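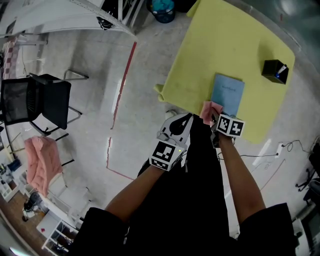
# Yu - table wiping and desk reset clips

Yu is a set of short recordings of people wiping down and resetting small work tables. It was put together for the Nadik household tasks collection and is kept by Tzu-hsuan Cheng and Sveva Dal Bello.

## Contents

- 792 clips, split by room
- 156 of these are held back for testing
- 13 table layouts, listed in `layouts.csv`

Rooms are named `drornivham` and `zetudgate`. The Zetudgate clips were added in March and use the same labels.

## The activity

Each clip covers one table. The person takes a cloth, wipes the top and the edges, and leaves the desk items in order. Items stay on the table unless the layout says to lift them first.

The square table with the pale yellow-green tablecloth is layout 4. Its items are a light blue notebook, a black pen holder with a white marker pen in it, and a pink wiping cloth. The tablecloth hangs over the sides and is not pinned, so it can shift when someone wipes toward a corner. We kept those clips and marked them `cover_moved`.

## Labels

| Field | Meaning |
|---|---|
| `layout` | table layout number |
| `cloth` | color of the wiping cloth |
| `cover` | `yes` if there is a tablecloth |
| `items_out` | items on the table at the start |
| `cover_moved` | `yes` if the tablecloth shifted |
| `done` | `yes`, `no` or `partial` |

`done` was set by one person and checked by a second. Use `partial` if the top was wiped but the items were not put back in order.

## Known problems

- Notebook titles are often too small to read. Don't use this set for text reading.
- Chairs, bins and cables near the tables are not labeled and move between clips.
- Early Drornivham clips use `pen_cup` for the pen holder. Later ones use `pen_holder` - treat them as the same item.
- Clip 571 is listed twice in the index. The second row is the right one.

## Changes

Send label fixes to Sveva with the clip number and the field name. New layouts go through Tzu-hsuan, who keeps the layout file.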